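Chapter 7
The Desk at Home

In this chapter you will learn
how to sort the things on and above a desk by how often they are used
how to set the working surface so that the hands have room
how to deal with cables, lamps and sockets
how to write a desk plan that another person could follow

Key words: reach zone, working surface, parking spot, overhead storage, desk plan

Opening case: Isla's desk

Isla Menzies shares a bedroom wall with her brother Donnie. Her side has a desk with a shelf over it, and for most of the winter she did her homework at the kitchen table. When her aunt, Jean Chisholm, asked why, Isla said that the desk was full. Jean went up to look. The desk held a stack of library books, a hairbrush, two chargers, a half-finished puzzle and a plate. Under the books was a clear patch a little wider than a sheet of paper.

They spent one afternoon in February on it. Jean did not throw anything away. She asked Isla to put every item on the bed and then to bring back only what she had used at the desk in the past week. The books went to a crate by the door, the plate went downstairs, and the puzzle went under the bed on a tray. What came back was a lamp, a laptop, a pencil cup and one of the chargers. Isla has worked upstairs since then, except when Donnie is practicing the trumpet.

Nothing in this case required new furniture. Many people who find a desk hard to work at already own enough storage. The trouble is usually that things used once a month are sitting where things used every hour should be.

7.1 What a desk is for

A desk is a surface where a seated person can read, write, type or make something small. It is also the flattest and handiest place in a bedroom, so it collects things. Food, medicine, mail, toys and tools all end up there. Some of these belong close to the person working and some do not.

In this book we use the term working surface for the part of the desk that must be clear before work can start. For a person using a computer, it includes the space for the keyboard, the mouse and both forearms. For a person drawing, it includes the paper and the space for the drawing hand to travel. The working surface is nearly always smaller than the desk. The rest of the desk can hold things, but each of them should have a reason to be there.

7.2 Reach zones

Sit in a chair at your own desk and let your elbows hang at your sides. Swing one forearm across the desk without leaning. The area your hand covers is the first reach zone. Now stretch the arm out straight and swing it again. The additional area is the second reach zone. Anything you must lean, stand or turn to get is in the third.

Items used many times an hour belong in the first zone. A computer mouse is a good example. The second zone suits things picked up now and then, such as a drink, a notepad or a phone. The third zone, which takes in most shelves above a desk, is for items used once a day or less.

A drink deserves some thought. It is best kept on the side away from papers, and far enough back that an elbow will not catch it. In a busy desk the mug tends to drift toward the front edge over the course of a day – watch your own and see.

7.3 The shelf overhead

A shelf over the desk leaves the surface free and keeps things in sight. It also has limits. Heavy items are awkward to lift down over a computer, and tall bottles near the edge can be knocked by a raised hand. Put heavy things low, put breakable things toward the back, and group small bottles together so that one can be found without moving the others. A divider helps with grouping, since each side can be given to one kind of thing.

Boxes take more room than their contents. Before a box goes on a shelf, decide whether the box itself is needed. Collectors often keep packaging on purpose, and this is a fair use of the back of a desk, provided that it does not block a socket or a lamp.

7.4 Light and power

A lamp with a long arm can stand at the back of the desk and still bring light forward. Place it on the side opposite the writing hand where possible. Wall sockets behind a desk should stay reachable. If you have to move several things to pull out a plug, the plug will be left in.

Looking at a real desk

Fahad Rizvi teaches the evening class in which this chapter was first used. He begins by having students study one desk closely before they change anything on their own. Study the desk in Figure 7.1 in the same way. As you look, mark each item first, second or third zone, and note which items could change places. Pay attention to the mouse and its pad, and to the wall behind. 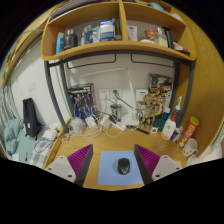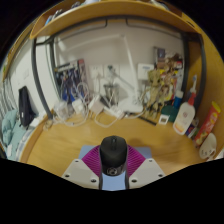
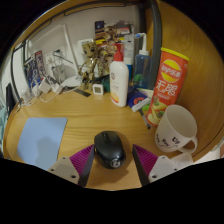 Figure 7.1 Three views of a wooden desk with a black metal frame above it in the second view, a full shelf in the first, and a mug and a chip canister on the right in the third.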